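Work and Automation, Unit 6
Handout for the second half of the term
Revised January 12, 2020

Read this before the seminar. The case is the one we will use for the written assignment, so keep the handout. Pages from the course reader are given where they matter. The glossary at the back of the reader covers any term left unexplained.

1. Where we left off

In Unit 5 we looked at a packing line where one machine took over one job. The crate erector arrived, the two people who built crates were moved, and the rest of the line carried on much as before. It was easy to say what had changed and for whom.

Unit 6 is less tidy. The work is sorting and putting away small goods, and the machine takes over part of what each person does. The job title stays the same, the rota stays the same and the pay grade, for the first months at least, stays the same. What the person does between clocking on and clocking off is different.

Keep three terms apart in your notes.

Task: a piece of work with a start and a finish. Picking up a pen and putting it in the pen holder is a task.

Job: the bundle of tasks one person is paid for, along with the duties that come with it.

Role: what other people on the site expect that person to know and to sort out. Roles are hardly ever written down.

Most published arguments about automation are about jobs. Most of what happens on a site happens to tasks first and to roles second. Students lose marks every year by sliding from one to the other in the middle of a paragraph.

2. The case: Zirbridge

Zirbridge handles returned and leftover small goods for offices and training centres. When a centre closes or moves, everything from the desks and drawers comes in mixed: stationery, cups and bowls, snacks, drinks, chargers, rubbish. The goods are separated, the usable things are graded and boxed, and the rest goes to waste or recycling.

Before the change the sorting room had 23 staff on two shifts. Each person worked at a table, emptied a tote on to it, and cleared it by hand. There was a target of 400 items per shift, set years before by a manager who had since left. Everybody knew the number. Hardly anyone could say how it had been arrived at, and it took no account of what was in the tote. A box of identical staplers and a box of loose drawer contents counted the same.

In April the firm put robot arms with two-fingered grippers at some of the tables. They were supplied by Setiawan and run on a scheduling program called Curine, which decides which tote goes to which table. The staff at those tables became "station attendants" on the new rota. Their contracts still say "sorter".

An attendant looks after more than one table. The work is to set out the goods, clear stoppages, deal with whatever the arm leaves, and enter a reason code for each item left. There were 17 reason codes at the start. Several overlapped, and in practice people used four or five of them.

3. What the arm does and what it leaves

Hand sorting looks simple because the people doing it are good at it. Break it down and there are at least four things going on.

First, telling items apart. A pen lying under a ruler is two items. A person does not think about this.

Second, deciding on an order. If one thing is resting on another, the top one has to go first, or both have to be moved together and separated afterwards. Experienced sorters at Zirbridge cleared crossed and stacked items early, and left single items with space round them until the end.

Third, the grip. Hard, regular things are the easiest. Crumpled wrapping is awkward, as its shape changes when it is squeezed. Clear plastic is awkward for another reason: cameras have trouble finding its edges.

Fourth, judgement about what a thing is for. Is an opened packet waste? Does a bread roll in a bowl mean the bowl is in use, or is it two items for two different places? There was never a written rule on this. Sorters asked each other.

The arm was brought in to do the third of these and was expected to do the first. The second was handled partly by the program and partly by the attendant, who could spread the goods out before starting a run. The fourth stayed with the attendants entirely, though it appears nowhere in the description of their work.

Reader, pages 61 to 68, has the full task list from the site. Compare it with the job description on page 59 and mark every task which appears in one and is missing from the other.

4. What changed for the staff

The material in this section comes from interviews done for the course and from shift records supplied by the firm. People spoke on condition that their names were left out, apart from one, who asked for hers to be used.

Pace. Under the old system people set their own pace within the shift. A sorter could work quickly through the morning and ease off after the break. The arm works at one speed. Attendants said the day was physically lighter and harder to shape. Two of them used the word "waiting" for most of what they did, and one said she was more tired at the end of it than before.

Hands and backs. Reports of wrist and shoulder pain went down. This is the clearest gain in the case and you should not pass over it. Sorting small items for a full shift is hard on the hands, and three of the older staff said they would have had to leave within a year or two if nothing had changed.

Talk. The old tables faced each other in pairs. The arms needed clear space round them, so the tables were moved apart and turned. Questions that used to be asked across the table now meant a walk, and the walk showed up on Curine as time away from the station. People stopped asking. Grading mistakes rose in the second month and came down again once the supervisors allowed a short stop each hour.

Skill. The best hand sorters were not always the best attendants. Some of the people who had been slow by hand were good at setting out goods so that the arm could take them cleanly. They got a reputation for it, and newer staff went to them for advice. The pay grade made no mention of this skill because it had not existed when the grades were written.

Records. Under the old system the firm knew how many items each shift cleared. Under the new one it knew the time of every pick, every stoppage and every code. In one week of the first month the log held 288 stoppages for a single pair of tables. Management read this as a fault with the attendants at first. It was later traced to the totes being sent there: Curine had been giving those tables most of the mixed drawer contents, and the boxed goods were going elsewhere.

That last point is a good one for the assignment. A number was collected automatically and read by a person who had not seen the tables. Ask who was in a position to say what it meant, and how long it took for them to be heard.

5. A mixed load

The firm calls goods of this kind a mixed load. Look at it alongside the four parts of the work in section 3, and work out your own clearing order before the seminar. Write it down. We will compare orders in class, and they will differ.
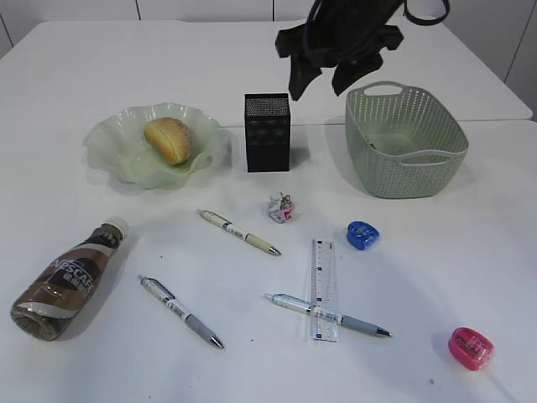
Kanako Sekiguchi objects to the way this unit puts the question. She says the course keeps asking what the machine took away from the sorters, when for most of her time on the tables there was little in the work that she would have fought to keep. What she minded was that the setting-out was treated as nothing. She had worked out how far apart to place things, which ones to turn and which to hold back for the end, and when the supplier's engineers came round they wrote it all down and thanked her for it. The next version of the instructions had her method in it as a standard step. Her grade did not move. She would like students to spend less time on whether robots replace people and more on who gets paid when a person teaches the system how to work.

Her point is a fair one and the unit has been changed to make room for it. The second essay question below is new this term.

You may want to set her account against the Pistbridge agreement (reader, page 74). Pistbridge brought in similar arms for a similar kind of work. The staff side asked for a written list of attendant tasks before installation, and setting-out was on it from the first day, with an allowance attached. The agreement was not generous in other ways. Breaks were cut, and the allowance ended when a person moved to another section. It does show that the task could be named and paid for, which managers at Zirbridge had said was impractical.

6. For the seminar

Bring your clearing order from section 5, with a line or two on where you hesitated.

Bring your marked-up copy of the task list and the job description.

Be ready to say which of the changes in section 4 came from the machine itself and which came from decisions made about it. Turning the tables is a useful one to start with.

Groups are the same as for Unit 5. If your group lost a member at the end of last term, join the one next to you on the list.

7. Written assignment

Choose one. The length and the hand-in arrangements are as for the first assignment.

a) Zirbridge kept its old shift target for the hand tables and dropped it for the automated ones. Set out what this meant for the two sets of staff, and say whether a single measure could have been fair to both.

b) "Setting out the goods is part of using the equipment." Discuss this statement from a Zirbridge manager with reference to the Sekiguchi interview and the Pistbridge agreement.

c) Design a set of reason codes for items the arm leaves behind. Explain who would use the information, for what, and what you would do to stop it being read as a score for the attendant.

For c, a table of codes on its own will not pass. The explanation carries most of the marks.

Reading for Unit 7 is pages 80 to 97. Leave out the appendix on page 91, which has been replaced by a separate sheet handed out in class.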